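Nerkside 2084 Hardwax Oil for Interior Wood

Satin finish, clear. Part no. 2084-S

Nerkside 2084 is a one-can finish for tabletops, desks, counters and shelving. It soaks into the surface and cures hard enough for daily use. The grain stays visible and can still be felt under the hand. On light woods the oil adds a slight amber tone. Test on an offcut of the same board before coating the full piece.

Specifications
Base: plant oils and hard wax
Sheen: satin
Application: brush, pad or short-nap roller
Coats: two on most woods, three on open-grained softwood
Recoat time: 9 hours at room temperature
Full cure: nine days
Cleanup: mineral spirits
Shelf life: two years unopened

Surface preparation
Sand bare wood to 150 grit, working with the grain. Finer grits close the surface and reduce uptake. Remove all dust with a vacuum and a dry cloth. Old varnish or polyurethane must be stripped completely. Surfaces previously coated with 2084 need only a light pass with a gray abrasive pad.

Application
Stir the can from the bottom. Do not shake. Apply a thin, even coat and leave it for ten minutes, then wipe off all excess. Any oil left standing will stay tacky. Coat the underside of loose tops with the same number of coats to limit cupping.

Rags soaked with oil can catch fire on their own. Lay them flat outdoors to dry, or store them under water in a closed metal container.

Wear test
Rory Menzies ran the rub test in the Grivcombe workshop in February. Coated panels were rubbed dry with heavy cotton cloth for 3000 cycles under a fixed load. Sheen loss was slight and was restored with one maintenance coat. Coarse seams, rivets and zippers were not part of the test.

Related items
2383 Maintenance Oil, for yearly upkeep
Hillurano applicator pad, with spare covers
Sugawara gray abrasive pads, pack of ten

Technical questions: ask for Shota Kobori at the Nerkside trade desk.

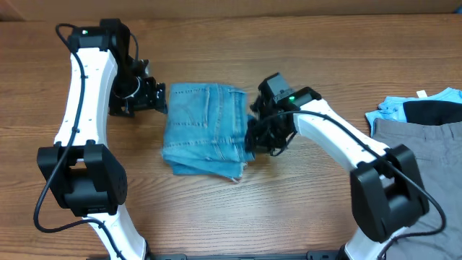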